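Fiddale Word List

A list of dialect words and phrases from the upper and lower villages of Fiddale, with plain English meanings and notes on where each one was heard. The list has 3,348 entries. It is meant for people who work on spelling, place names or family papers from the valley, and for anyone who grew up there and wants to look something up.

Maintained by Annelies Rainer. Lorenz Kaufmann typed the older half from paper slips and still answers questions about it.

What you get

words.csv – one row per entry
sources.csv – one row per source, linked by source code
notes.txt – longer remarks that would not fit in a cell

Both tables are UTF-8 with commas between fields and a header row. If your spreadsheet program turns "jan" and "mar" into dates, import those columns as text. Both are real words in the list.

Columns in words.csv

id: a number that never changes, even if the entry is corrected
headword: the spelling we settled on
variants: other spellings, split by semicolons
pos: noun, verb, adj, adv or phrase
meaning: short English meaning
village: Strebel, Cineck, both, or blank
source: code from sources.csv
sure: yes, no or part

A blank village means the slip did not say. It does not mean the word was used everywhere. Please don't fill these in by guessing from the source, as two of the people interviewed had moved down the valley when they married.

Where the words come from

The paper slips hold the bulk of it. They were written over almost 40 years and kept in shoe boxes, sorted by first letter and then by nothing in particular. The rest comes from 30 recorded talks, a school workbook and the margins of a hay ledger. The recordings are not part of this release.

Spelling

Long vowels are doubled. The soft sound at the end of many Strebel verbs is written -ch, though older slips have -gh or -h. Those forms are kept under variants.

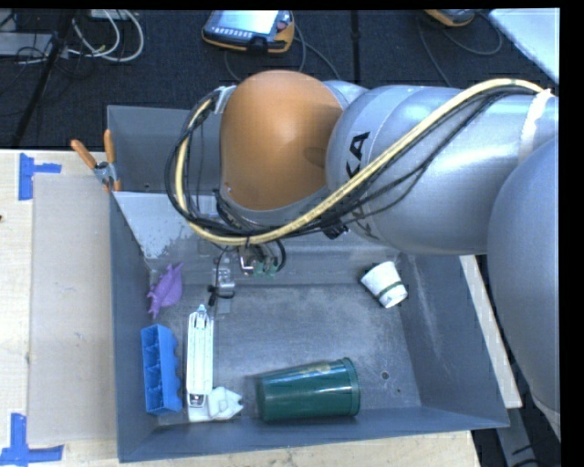 Cineck speakers drop the ending altogether in fast speech. We only listed the short form when the slip had it.

Known problems

Plant names are weak. At least 6 of them have a meaning that says only "a weed." Words for weather have a lot of near doubles that should be merged. The letter S was typed twice, and a few repeats are still in there under different ids.

Changes

The April release fixed broken accents in sources.csv and added the stetis.txt file format for people who load the list into Stetis. The columns are the same, split by tabs.

Use

Free to copy and change. Please name the list and keep the ids. Send corrections with the id, the old text and the new text, one per line.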